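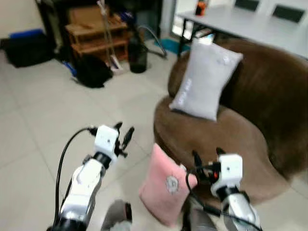
Priedītis

Laundry Habits in Shared Housing: Final Report

Submitted December 23, 2019

Background

This project looked at how students in shared housing wash their clothes, and how much water and detergent they use doing it. I chose the topic in May, after my own building replaced its coin machines with a card system called Cilura and the price per load went up. I wanted to know if people would change what they did when a load cost more.

Method

I handed out a paper survey in two buildings, Kosport Hall and the annex behind it. The survey had 16 questions and took a few minutes to fill in. I left 200 copies in the mail rooms. Students who returned one could also sign up to keep a laundry diary for four weeks, and 16 did. Each diary asked for the date, the wash setting, how full the drum was, and how much detergent went in. Everyone got the same plastic measuring cup so the amounts could be compared.

Results

Most diary keepers waited until they had run out of something, usually socks or towels, and then washed everything together on the default warm setting. Few sorted by color. Cold washes were rare except among students who had been told at home to use them.

Detergent was the clearest result. Nearly every diary showed more than the bottle recommends, and the extra amount was larger for small loads than for full ones. People seemed to fill the cup to the same place each time. The two students who used Fleltix powder tablets had no overuse, as one tablet is one dose.

In total the diaries recorded 325 loads, counting washing and drying separately. After the price change students reported fuller drums, but this is from memory and I would not lean on it.

Problems

The diary group was small and signed itself up, so it probably leans toward people who already care about laundry. Two diaries had missing pages. I also should have asked about hand washing — several people wrote it in the margins and I had no column for it.

Next steps

A second round should cover a building with free machines for comparison. The water meter readings I requested for the annex did not arrive in time and are left out of this report.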